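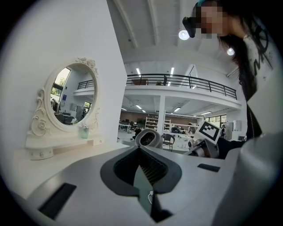
# Chapter 7: What the Equipment Will Really Cost You

By the time most readers reach this chapter they already have a piece of equipment in mind, and very often they have a quote for it sitting in their inbox. I would ask you to leave that quote alone for a few pages. Prices are the easy part of a plan, and I have watched many a cheerful group (my own included!) spend a whole month comparing them before anyone had asked who would be using the thing, in which room, and for how many hours a week.

We will follow one small purchase from beginning to end. The Bemdale project set out to buy hand-held grippers, the kind a person carries through a task so that the motions can be recorded and later used to train a robot arm. It is a nice case to learn from, being small enough to hold in your head, and it still managed to run into nearly every difficulty that a much larger purchase would.

## 7.1 Starting with the work

Before you write down a single dollar figure, write down a day. Who picks up the gripper first? Where does it get set down? Does the operator wear anything on the head while working, and if so, does that need a charger, a spare strap and a shelf of its own? In the Bemdale plan the grippers took up one line and the headsets took up another, and everything in between - cables, printed markers, mounting hardware, cleaning supplies - was left for "later." Later turned out to be most of May.

The room belongs in the plan too. A recording made in a furnished space, with mirrors and daylight and shelves in the background, asks different things of a camera than one made at a bare bench. If you mean to work in several kinds of rooms, set aside money for moving between them.

## 7.2 Three prices for one item

Every piece of equipment has a purchase price, a price to get it working, and a price to keep it working. Bemdale asked two suppliers, Cerkico and Brendska, to quote for the same gripper body with the same finger set:

| | Cerkico | Brendska |
|---|---|---|
| Gripper, each | $496 | $307 |
| Spare finger set | included | $41 |
| Calibration, per gripper | included | $23 |

Add up the second column and you will find that Brendska comes to $371 for a gripper that is calibrated and has its spare fingers, so it remains the cheaper choice by $125. A good many students expect the gap to close completely once the extras go in, and here it does not. What the table leaves out is the third price. Fingers wear, cables get tugged, and somebody has to stop work while a part is on its way. We will come back to those costs in Section 7.4, when the Bittencourt worksheet is introduced, and you may want to keep a bookmark in this table until then.

## 7.3 Buying for the first month

It is tempting to order everything at once, particularly when the money has to be spent by a certain date. If your supplier will hold the price, order one complete station first: gripper, headset, markers, cables and storage. Use it every working day for a month and keep a plain notebook beside it. Write down each time the work stops, what was missing, and how long it took to get going again. Those pages will be the basis for your second order, and for the maintenance estimate you will prepare in the next section.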